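The Supper Club on Plornell Street

I joined the supper club because of a typo. The flyer at the Clenden library said "singles welcome," and I found out later it was supposed to say "singers." So there I was in September with a bean casserole and no voice at all, standing in Archana Grewal's hallway while 11 people warmed up on scales!

Archana took my dish and asked if I was an alto. I said probably (I still don't know what I was thinking). She put me next to Brijesh Tripathi, who hummed so loudly that I could just move my mouth and look soulful, and that's how I got through the first month.

The food was wonderful, though. We ate first and sang after, and Archana was strict about her table – real silverware, cloth napkins, even for soup. 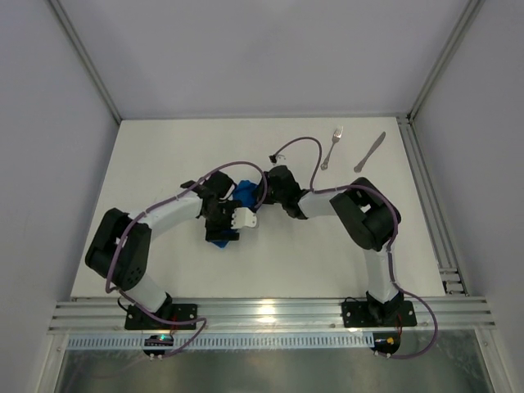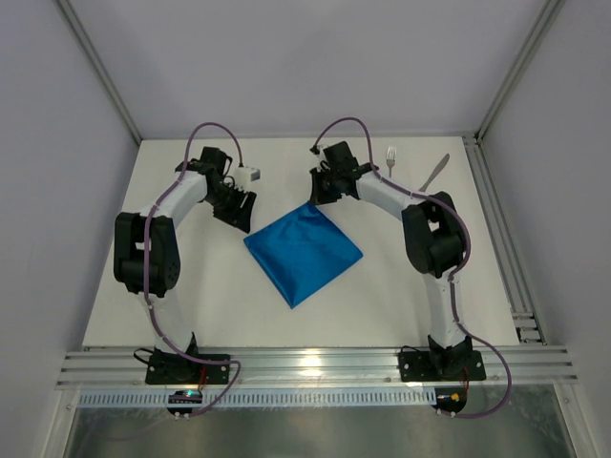
By the fourth supper I'd started to like the songs, which was a problem, and one night during the slow one about the ferry I forgot myself and let a note out. Brijesh stopped humming. Archana stopped playing. Even the dog got up and went to the kitchen.

"Well," Archana said, "there she is."

I figured I was done for and went to get my coat. But she was already flipping through her songbook, all 189 pages of it, licking her thumb and muttering, and then she slapped it open on the piano and pointed at a line with only one word in it.

"You come in on that," she said. "Loud as you like."

The word was "thunder." I've been practicing in the car all week.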